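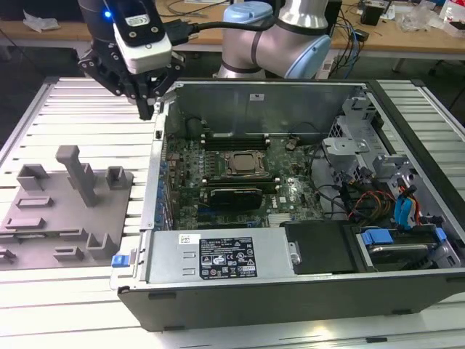 August, 14:20, Zelle Illow

Stand der Sammlung: 214 Episoden für die RAM-Aufgabe, davon 98 nach dem Umbau der Vorrichtung. Die alten laufen im Datensatz unter eigenem Kürzel, bitte nicht mischen. Wer sie doch mischt, trainiert das Netz darauf, den Riegel dort zu suchen, wo er früher einmal lag. Menschen machen das auch, aber die muss ich nicht labeln.

Gehäuse liegt weiter auf der Seite, Innenraum nach oben, Kühler bleibt runter. Speicherbänke zu Beginn jeder Episode leer. Die Kabel vom Laufwerkskäfig zum Board lasse ich, wie sie liegen - Zainab wollte sie hochbinden, Obinna will "realistische Unordnung". Obinna hat gewonnen, Unordnung ist billiger.

Teleop heute: Firouzeh am Vormittag, ich danach. Ihre Trajektorien sind glatt, meine sehen aus wie eine Unterschrift beim Paketboten. Frage an Fatos: behalten wir die Korrekturen kurz vor dem Einsetzen, oder schneiden wir? Ich bin für behalten. Das Modell soll wissen, wie man sich aus einer Blamage herausarbeitet.

Episode 207 verworfen, Greiferkamera ohne Zeitstempel. Neustart von Fleka, danach sauber.

Offen:
- Startpose links über der Gehäusekante stärker streuen, die letzten Läufe beginnen fast identisch
- Reflexion auf dem CPU-Deckel in der Greiferkamera prüfen
- Ziel bis zum nächsten Training: 276

O. Ibrahim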